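The quiet return of the patterned wall

For years my own walls were the colour of porridge. I painted them that way in a single weekend, told everyone how calm it felt, and then spent a decade walking past the wallpaper shop in Juscombe with my nose practically on the glass. So when I heard that Meredith, the little printworks on the hill above the town, was opening its pattern room to visitors every Monday through August, I was on the bus before I'd finished my toast!

The pattern room holds 98 designs, most of them florals, pasted into books so heavy that you turn the pages with both hands. There are poppies, sweet peas, a very strange one with gooseberries, and stripe after stripe after stripe. Gwenllian Prosser has looked after them for 25 years and she knows them the way other people know their cousins. "That one was in every back bedroom in the county," she told me, tapping a faded trellis. "My gran had it. Your gran probably had it too." (She did, on the landing.)
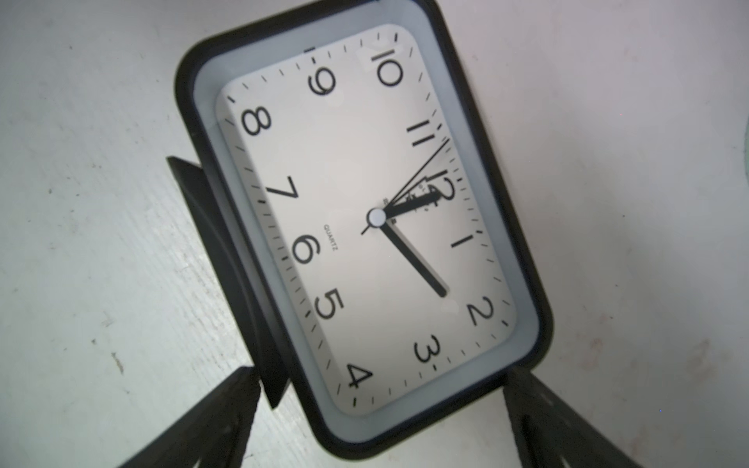
What I loved most was how much work goes into a paper that is meant to be half ignored. A stripe has to be straight enough to trust but soft enough that a wonky old wall doesn't show it up. A bouquet has to repeat without your eye snagging on the same leaf all the way round the room. Gwenllian pinned up two versions of one rose paper for me, the flowers in the second set just a thumb's width further apart, and the difference was enormous. The first made me want to leave. The second made me want to sit down with a book and a pot of tea.

Colour is the other half of it. Cream grounds are back in a big way, she says, after a long spell when customers asked for bright white and then complained that their rooms felt chilly. Purple is coming up too, especially violets, which went out of favour so completely that Meredith stopped printing them. Now there's a waiting list, and one guest house in Rikport has ordered 49 rolls. 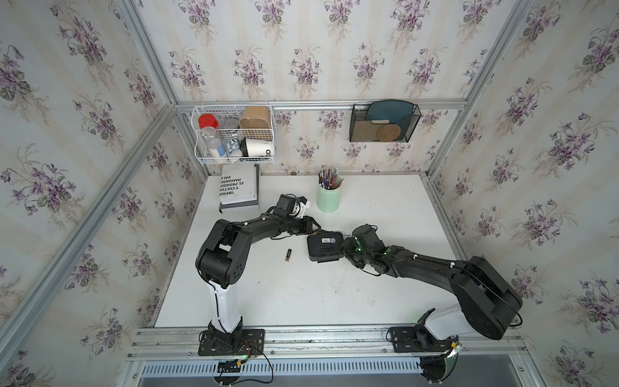
Violet bouquets between pale stripes on a cream ground.

If you're tempted, start small. An alcove, a box room or the inside of a cupboard will take a bold paper beautifully, and you can live with it for a few months before you go any further. Buy one more roll than the sums tell you to, check that the batch numbers match, and hang your first length against a plumb line, whatever the door frame seems to be telling you.

I came home with a single roll of a Danish leaf pattern called Akholm and papered the space under my stairs that same evening. It took 11 strips, two of them slightly crooked, and I have opened the door to look at it every day this week. The hall is next.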